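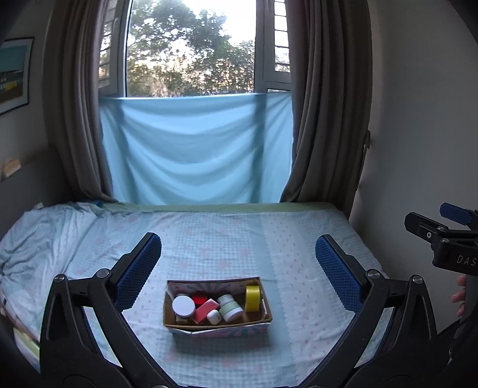
My aunt's letters came down from the attic in Floltham this month, and I have decided to read them in order, one year at a sitting. I got through 1961 and part of the next before supper. They had been kept in shoe boxes and biscuit tins, and the paper has gone soft at the folds. I needed somewhere to sort them, so I went looking for boxes in the house, and the open cardboard one on the bed, with the light blue, white and pink pattern on the outside, is the right sort of shape for envelopes standing on end. I will use it for the Fladley years and find something plainer for the rest.

She moved to Fladley at 21 to work in the office at Wastik, the seed merchants. Her first letter home is almost all about the rent and the landlady's rule on baths. The second is about the walk to work, past the canal and the Shenoy bakery, where she bought a roll each morning and ate it before she reached the gate. She mentions the bakery in nearly every letter after that. I had never heard her speak of it.

The office work sounds dull. She typed labels and answered complaints from people whose beans had not come up. One man wrote in every spring, and she copied out part of his letter for my grandmother. He wanted his money back for 10 packets and also wanted to know what to do about slugs.

There is a gap in the winter – either she did not write or those letters were lost. It picks up again in March with no mention of it. By then she had a different room, at the top of the same house, and a heater of her own.

Her handwriting is harder to read than I expected. She crossed her t's with one long stroke over the whole word, and when she was short of paper she turned the sheet and wrote up the margin. I copied the worst ones out in pencil so I won't have to work them out twice.

I have more than 100 still to go. Stopped at 9:30 because my eyes were tired. Need to buy paper clips and a softer pencil, and write to Floltham about the other two tins. Rain all evening, and the gutter over the back door is dripping again.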